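3.2 Where small objects are kept

The second part of the interview dealt with things that had no fixed place when the household moved in. We asked each of the 40 participants in Pestbridge and Tratthorpe to name an object they had put down "for now" and later left where it was. Most could do so at once. Souvenirs, gifts and ornaments from a previous home came up far more often than tools or paperwork, which tended to have a drawer or a box from the first week.

Medeiros, who carried out the Tratthorpe interviews, found that the first resting place was usually a flat surface at hand height. Window sills and the tops of radiators were common in the older terraces. In the newer flats, where sills are shallow, people turned to the tops of fridges, meter cupboards and toilet tanks (Figure 2). One tenant described the bathroom as "the only room with a shelf in it, and it isn't even a shelf". She had lived in the flat for 11 years.

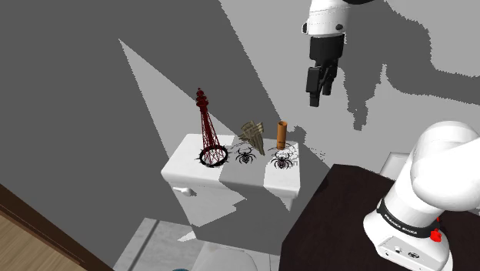 Figure 2. Toilet tank lid used as a display surface, with a dark red lattice tower model on the left part of the lid. Computer rendering.

We coded a surface as "adopted" if it was still in use for display after 12 months and the participant did not plan to clear it. Under this rule a hallway ledge full of keys and post was left out, even where an ornament stood among them. The two coders disagreed mainly over kitchens, where display and storage are hard to separate. These cases were settled by going back to the recordings.

Adopted surfaces were more common among tenants than owners. Several tenants said that their agreement did not allow them to drill into walls, and a few had been refused permission to put up a shelf. Owners more often spoke of a plan, such as a cabinet they meant to buy, and treated the present arrangement as a stage on the way to it. Holanda reports a similar split in her study of rented rooms, although her sample was limited to students and did not cover bathrooms.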